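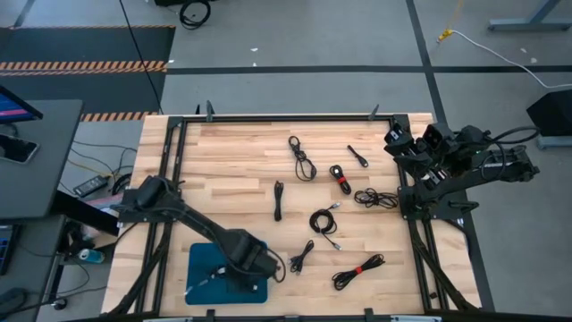
4.2 Segmenting cables that touch no one shape

Instance segmentation of deformable linear objects fails in our setting mainly through merging. A detector trained on rigid household items assigns one box per blob, and a coil with both of its ends tucked under itself is a blob with no reliable outline. The first version of the Lashari perception module used such a detector and passed its boxes directly to the grasp planner. Figure 3 shows a typical workspace for the bimanual sorting task, with the left gripper over the teal mat and the remaining cables spread across the wood between the arms. Every cable on the open wood is black, so color separates a cable from the table and does nothing to separate one cable from another. The two bundles held with a red tie are the exception, and we found that the early detector had learned the tie as a feature of the class. It scored tied bundles well above untied ones of similar size. The arms are a second source of error. The left arm has its own black cable looping from the gripper, and the early detector proposed it as a pick target whenever it crossed the wood.

Figure 3. Workspace for the bimanual cable sorting task, seen from the head camera. Cables lie coiled, folded or bundled between the two arms.

We replaced the detector with a two-stage procedure. The first stage labels each pixel as cable, robot, mat or background. The robot label is not predicted from the image alone. Joint positions are read from both arms at the time of capture, the arm meshes are projected into the head camera, and the resulting mask is widened by 7 pixels to absorb calibration error. Hoses and wiring attached to the wrist are not part of the mesh, so the network still has to learn them, but it receives the widened mask as an input channel and can use contact with the mask as evidence. The background label also covers everything outside the table outline, which is fixed in the camera frame and set once at startup. Cables on the floor are removed by this step without any further processing.

The second stage groups cable pixels into instances. Each pixel predicts an offset to the center of its own cable, and offsets are clustered with a fixed bandwidth. This works for coils, whose pixels lie close to a common center. It works less well for long open loops, where the center falls on bare table and the two ends of the loop can be drawn toward a neighbor. We therefore add a merge check. Two clusters are joined if a path of cable pixels connects them and the direction of the path changes smoothly along its length. The direction field comes from the same network and adds little to the run time.

4.3 Grasp proposal and arm assignment

For each instance the planner samples candidate grasps on the medial axis of the mask. Candidates within 5 mm of a predicted connector are dropped. The connector class was added after early trials on the Sestedel cell, where grasps on the metal shell slipped more often than grasps on the jacket. The remaining candidates are ranked by local thickness, distance to the next instance and the angle the wrist would need. Folded bundles give many near-equal candidates and tight coils give few, so the number of samples is set per instance from the mask area.

Arm assignment is solved after ranking. The planner keeps one arm folded back while the other reaches into the shared region, and it releases the region only when the active gripper has cleared the mat. This is a conservative rule. A time-parameterized schedule in the Wunen planner allowed both arms to enter together, but small timing errors at the gripper led to frequent protective stops, and we returned to exclusive access for all results in this paper.

4.4 Training data and labels

The network was trained on 861 labeled images from the Vorkier set, with 40 more held out for tuning the cluster bandwidth. Annotators drew one polygon per cable and marked each connector with a point. Where one cable crossed another, the upper cable was given the shared pixels and the lower cable was stored as two polygons with a common identifier. Images with the arms moving were kept, and motion blur was not treated separately. Labels for the robot class were generated by projection and corrected by hand only at the wrist, where the mesh is least complete.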